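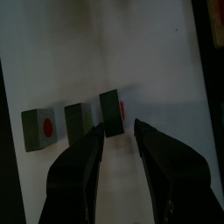
Posted by the Tradum tooling team | August 9, 2024 | Filed under: Tutorials, Perception

Choosing a grasp from the wrist camera when objects stand close together

In this tutorial we add a small planning step between the detector and the arm controller. It is useful when you have several similar objects near each other and the gripper must go around one of them without pushing its neighbor. I will use small green cubes, some of which have a red dot on one side. The same code works for other shapes, but cubes make the mistakes easy to see.

I assume that you already have Tella installed, that your wrist camera is calibrated, and that you can move the arm to a named pose. If not, please do the February setup tutorial first and then come back.

Step 1. Separate "where" from "which"

Many people train one detector which gives both the position and the identity of the object. I did this too, and I do not recommend it for cubes with a mark. The mark can be on a side that the camera sees only as a thin line, or does not see at all. When this happens the detector hesitates about the identity, and the score of the whole detection drops, although the position was perfectly good.

So run two passes. The first pass looks only for cubes and returns outlines. The second pass looks inside each outline for red pixels and returns one of three values: marked, unmarked, unknown. Give "marked" also when the red area is narrow, if it touches the edge of a visible face. Give "unmarked" only when you have seen all four sides. Everything else is "unknown".

In the file perception.cfg:

detector.classes = cube
mark.enabled = true
mark.min_pixels = 12
mark.default = unknown

The value 12 is for our lens and our height. If your camera is higher, go down with it slowly, and look at the debug output after each change.

Step 2. Mask the fingers

From the wrist, the fingers cover a large part of the view. They are black and our cubes are dark green, and in weak light these two are not so different. Without a mask, the first pass will sometimes join a finger and a cube into one outline.

Open the gripper completely, run tella mask record, then close it in small steps until the tool says that it is finished. It saves 26 masks, one for each opening width. At run time Tella takes the nearest one. You must record again after you change the fingers or touch the camera screws.

A cube partly hidden by a finger will now have an incomplete outline. Set outline.complete = box, so the planner fills the missing corner from the known cube size.

Step 3. Calculate the free space

For each cube the planner needs to know if both fingers can go down beside it. We test pairs of approach angles and measure the distance from each finger tip to the nearest outline. If the distance is smaller than the finger thickness plus the margin, the angle is rejected.

grasp.margin_mm = 3
grasp.angle_step_deg = 15
grasp.prefer = widest_gap

In a row, the cube at the end is normally the easiest, and the planner will choose it first. This is what you want. After it is taken away, the next one has more space. Please do not force the order by hand, except if your task really needs it. 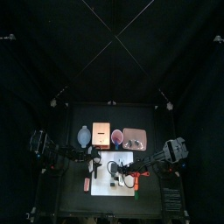
With two arms there is one more thing to decide, and this is who owns which part of the table. In the Hanusgate cell configuration the table is divided by a line, and an arm must ask for permission before its gripper crosses it. The request is short:

zone.request(arm="left", area="center", timeout_ms=600)

If the permission does not come in 600 milliseconds, the arm goes back to its waiting pose and tries again. At first we let it wait in place, but then both arms could stand over the same sheet and wait for each other – a classic deadlock, and quite boring to watch.

Cables need attention too. The cube detector does not know what a cable is, so for the planner it is free space. Add a second class, "keep_out", and draw its outline generously.

Step 4. Replay before you move

Tella can replay a recorded session without sending commands to the motors. I strongly suggest to do it after every change in the configuration. Our test recording has 3872 wrist frames and needs nearly 12 minutes on a normal laptop.

tella replay --session cubes --no-motors --report

In the report, look first at the column "angle_flips". A high number means that the planner changes its mind between two similar angles. Increase grasp.hysteresis by small amounts until it becomes quiet.

Known problems

– Reflections on a pale surface can look reddish and pass the color test. The mark pass must stay inside the outline, so check that outline.grow is 0.
– If you use the Alvarado driver, the gripper width is reported in meters and not in millimeters. Set driver.width_scale = 1000, otherwise the wrong mask will be loaded.
– Placing a cube back in a narrow row is not covered by this version. The placing module is still in a separate branch, and its settings have other names.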